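Friday, edit notes, Torora video (title track)

Rough cut 3 exported 4.10pm. Runs 2865 frames, label wants it shorter. Stadell grade still too green in the verse, skin looks ill.

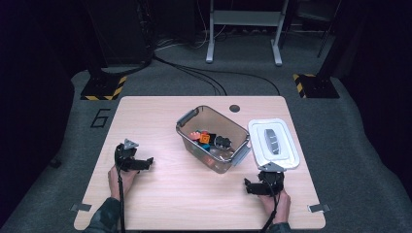
Lost sync at frame 1701, vocal drifts after the second chorus. Think the Kemcombe session was set to the wrong rate. Re-conformed, better, not perfcet.

Tried black and white for the bridge only. Looks cheap. Whole thing or none of it. 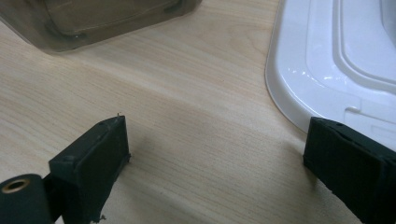
Jaunzems want clean stems before they'll sign off the mix. Sent twice now. Cut the rooftop shot at 2145, dont miss it. Titles still to do, smaller font.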